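Ultent Bench Mat Kit, 2000 Series

Home > Workshop Supplies > Static Control > Mats and Kits

Sold by Kramer Workshop Supply
Availability: in stock at Tresden, made to order from Nundcombe

The Ultent Bench Mat Kit gives you a grounded work surface for opening and repairing desktop computers, power supplies, audio gear and other electronics. The kit includes the mat, a wrist strap, a ground cord and a snap set. It works on any flat bench and can be rolled up when you need the space for something else.

The mat has two layers. The top layer is a soft rubber that spreads static charge slowly across its surface. The bottom layer is conductive and carries the charge to the ground snap. The top has a light texture so small screws don't slide as easily as they do on bare metal or glass. It resists solder splash and brief contact with a hot iron tip. Do not rest an iron on it.

What's in the kit
- One bench mat, gray, with two snaps fitted
- One adjustable wrist strap with coiled cord
- One common-point ground cord with ring terminal
- One spare snap set
- One printed setup card

Sizes
Small: fits a side table or a single drawer unit. Good for boards, phones and hand tools.
Medium: fits a standard repair bench with room for a tower case on its side.
Large: sold by the roll end. Contact us for current lengths.

All three sizes have the same thickness and the same snaps, so straps and cords can be moved from one to another. The medium is our best seller and ships flat in a tube. The large ships by freight only.

Working inside a desktop case

Most of the static damage we hear about happens during short jobs, such as adding memory or changing a card. Shut the computer down, unplug it, and press the power button once to drain what is left in the supply. Lay the case on its side on the mat with the open side facing up. Put on the wrist strap before you take off the side panel, and keep it on until the panel is back in place.

Hold cards by the bracket and the edges. Processor sockets need the most care. Leave the plastic cover on an empty socket until the new processor is in your other hand, and don't touch the contacts. Parts you take out should go straight onto the mat or into a shielding bag.

Desktop computers opened for work:

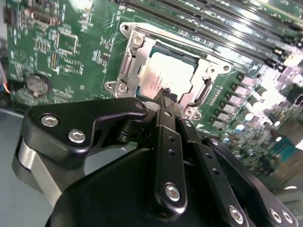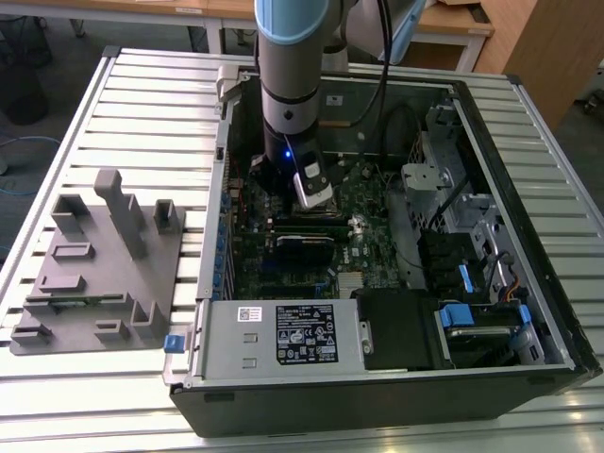
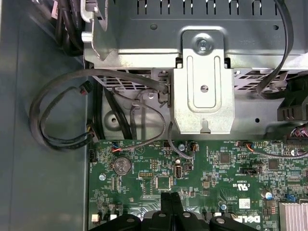

Setting up the ground

1. Unroll the mat with the textured side up. If it arrived in a tube, leave it flat overnight with a few books on the corners.
2. Attach the ground cord to either snap.
3. Connect the ring terminal to a tested ground point. The center screw of a grounded outlet plate is the usual choice in the US. Ask an electrician if your building has older wiring.
4. Clip the wrist strap cord to the second snap.
5. Check the strap with a tester before first use, and then at the start of each working day.

The wrist strap and the ground cord each have a built-in resistor. Do not replace them with plain wire. Do not use the kit on live equipment or near exposed line voltage.

Cleaning

Wipe with a damp cloth and mild soap, then let it dry fully. Window cleaner and furniture polish leave a film that stops the mat from working properly. Our own mat cleaner (sold separately) can be used once a week. Rosin flux comes off with isopropyl alcohol on a cotton pad.

Warranty and returns

The mat is covered for 20 months and the strap and cords for 12 months from delivery. Burns, cuts and solvent damage are not covered. Unused kits can be returned within 13 days in the original tube. Custom lengths cut from the roll can't be returned.

Customer reviews

Mehwish Memon
Bought the medium for our repair counter. It lies flat now but took two nights to lose the curl. The strap is comfortable and the cord is long enough to reach the far end of the bench. I would have liked the snaps on the short side.

Janka Doležal
Replaced an old blue mat that had gone shiny. Good grip under a tower. The setup card is in very small print, so I downloaded the larger one from the support page.
Reply from Kramer: The card was reset in a larger size in July. If yours is the old version, email us your order number and we will mail a new one.

Related items
- Ultent wrist strap tester
- Ultent mat cleaner, spray bottle
- Shielding bags, assorted
- Floor mat with heel strap
- Replacement ground cord

Product page last revised 23/04/2018. Prices do not include sales tax. Orders placed before noon ship from Tresden the same working day.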